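Ticket 716 - Bench rules for two-arm recording station
Queue: Hondico shared lab support
Status: Waiting on second review
Category: Safe practice / workstation setup

Opening note

Hello all, and thank you for your patience with this one. I know it has been sitting in the queue since August and a few of you have asked after it kindly more than once. The request was to find out why the Utar station keeps failing the bench check, and to say whether the fault is in the station or in the check. I'm afraid it's a little of both, so please get comfortable.

The check we use came from the Mustent handbook, and it was written for one arm bolted in the middle of a bench. Two arms clamped to the front edge is a different animal. Rule 4 asks for "a clear surface within reach of the arm", and whoever fills in the sheet has to decide what clear means when the task itself puts a box on the mat. Half the sheets say pass and half say fail, for what I believe is the same bench.

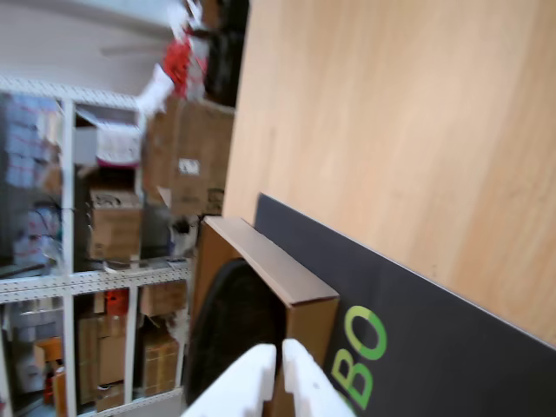

Wrist view, gripper in the foreground, shelving beyond the bench.

Entry 2 - what I think Rule 4 should say

My suggestion is to split it. Items that belong to the task stay on the mat, and anything else stays at least 60 cm from either base. Storage shelves can remain where they are so long as the arms can't reach them at full stretch. Please measure that with the power off and the arm moved gently by hand - I would much prefer a slow afternoon to a pinched finger!

Entry 3 - cables

This is the part that costs us the most sheets. Cables lying over the mat should be counted as a fail from now on, even when they come from the wrist camera and even when the arm is parked. Route them back along the links and tie them loosely at each joint, leaving enough slack for a full turn. Spare cable and power bricks on the neighboring table are a separate line on the sheet (line 9), and I'd ask you to write those up there so that we stop arguing about them under Rule 4.

The clamps want a look too. Give each one a firm wiggle before power goes on, and again after the lunch break if the station has been left.

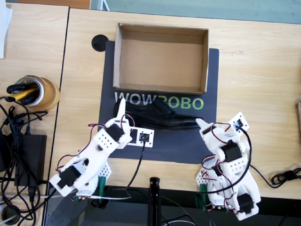 Do both arms have to be powered down when only one needs adjusting?
Both go off, every time. They share the same working area, and the second arm can still be sent a command while your hands are next to the first.

Entry 4 - reply from the Ogunleye bench

The folks over on the Ogunleye bench tried the split rule and sent back a very thoughtful page of notes, for which I'm grateful. Their main worry is the start position. The old sheet says "arms at rest", and they would like it to say "grippers open and empty" as well, with a line to initial. I agree, and I've added it as line 11.

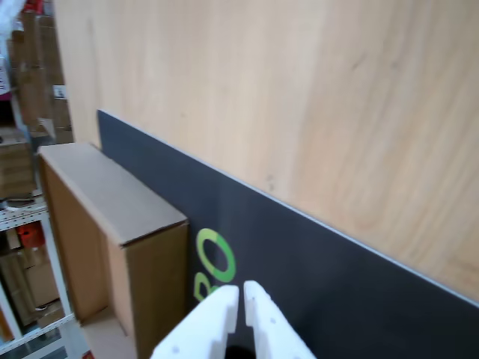
Line 11: both fingers open, nothing held, box standing to the left.

Entry 5 - still open

The revised sheet is saved as form 925 in the shared folder. Please use it for new checks and leave the old ones as they were filed. I still need a second reviewer for the cable wording, and somebody with a longer tape measure than mine to confirm the shelf distance. Leaving this ticket open until both are in.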